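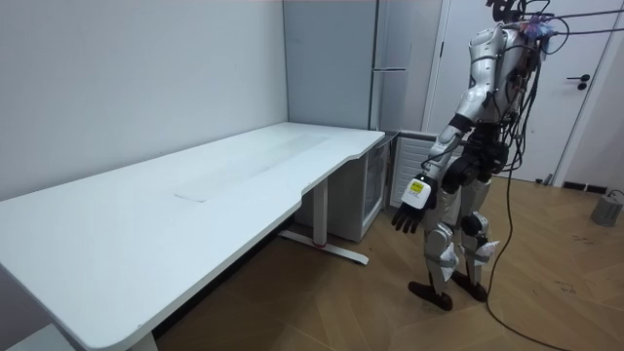
Notes for the club development night, July. Twenty minutes if I behave. Don't read the slides aloud, they can do that themselves.

## Opening (two minutes)

- Thank Ratih Chong for the invitation. Do not mention the time she had me sent from the bench in an under-12s match.
- Start with the penalty count. Last season our league's sides gave away 971 penalties between them. Pause. Somebody will laugh. Let them.
- Then the post-match quotes. I kept a list. "Really proud of our discipline" came from a coach whose team had finished with 13 players. "We controlled the tempo" came from one who lost by 70.
- Point to make: I've said both of these things myself, near enough, and once on community radio.

## What we say after a loss

Four favourites, quickly:

1. The score didn't reflect the game. (The score is fairly well known for doing exactly this.)
2. We beat ourselves. Popular, as it leaves the other mob out of it entirely. Trelska put five tries on us and I gave all the credit to our left edge.
3. The boys executed. Ask the room what got executed. Wait for an answer.
4. We'll take the positives. Name one. If you can't name one before you reach the car park, there probably wasn't one to take.

Slow down at number two. This is where the Mudatska people will be sitting and they'll want a right of reply.

## The Ots game

- Tell it straight, no voices.
- We led at half-time by 16. I told the players to keep doing what they were doing. What they were doing was giving away a penalty every time we got near halfway, and Ots had simply been missing the kicks.
- Second half, they brought on a kid who could kick.
- I then stood in front of the supporters and called it "a game of inches". Tsutomu Ogura was refereeing. He came over afterwards, very polite, and showed me his card. Nine of our penalties were for being offside, and most of those by a couple of metres.
- Don't rush the metres.

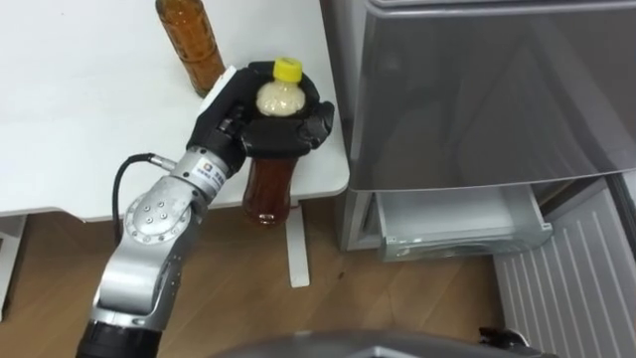
## What changed

- Stopped speaking to anyone for ten minutes after full time. My wife has asked if this could be extended.
- One number before one adjective. You may call the defence "brave" once you've said how many tackles it missed.
- Players hear it first, and they hear the same version the supporters get. Ours had been getting the honest one in the sheds and reading the other one in the newsletter, and they'd worked out which of us to believe.
- Penalties go up on the whiteboard by offence, with no names. Everyone knows the names.
- Result: still lost to Cirnatura. Lost by less, and knew why. Offside count down to three. I was unbearable for a week.

## If there's time

The newsletter goes to nearly 400 households. Read out the paragraph from round six, the "courageous" one, and ask the room to guess the margin. Highest guess wins a stubby holder. Skip it if the barbecue's ready, you won't hold them.

## Questions

- Someone will ask about referees. Tsutomu's here, so pass it to him and sit down.
- Someone will ask whether parents should be told the truth as well. Yes, though perhaps by email.
- Ratih wants the microphone back by 8.30.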